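Internal Communication and Staff Turnover at Warkell
Student project report, Organisational Behaviour
Submitted Sunday, June 16, 2019

1. Background

Warkell is a mid-sized packaging distributor with its head office in Pulevcombe. In November the firm replaced its monthly staff meetings with a written bulletin sent through Skorkix, its internal messaging system. This report examines whether the change affected how well employees understood company priorities.

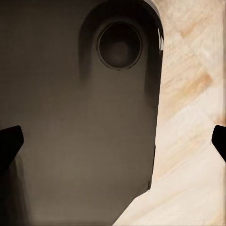 The firm employs 500 people across two sites. Managers at both sites were told to forward the bulletin without comment, and most did so.

2. Method

A questionnaire was sent to all employees. There were 171 usable responses, of which 113 came from warehouse labour and the remainder from office staff. Message logs were also supplied, with names removed. They held 3117 entries. Each entry was coded as instruction, query or reply, following the scheme in Hubáček.

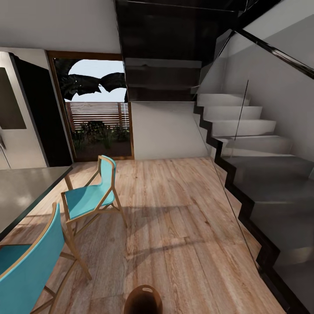
Coding was done twice, two weeks apart. Where the two passes differed, the entry was left out of the analysis.

3. Results

Office staff recognised the stated priorities more often than warehouse staff did. Queries fell after the change – but so did replies from managers, and the logs do not show which fell first. Written comments favoured short meetings at the start of a shift. 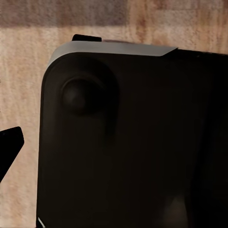 Figure 3. Controller on a light wooden surface.

4. Limitations

Responses were voluntary and the warehouse night shift is under-represented. Turnover records were available for one site only, so no comparison between sites was made. The coding scheme has no category for messages that both instruct and ask – these were entered as queries.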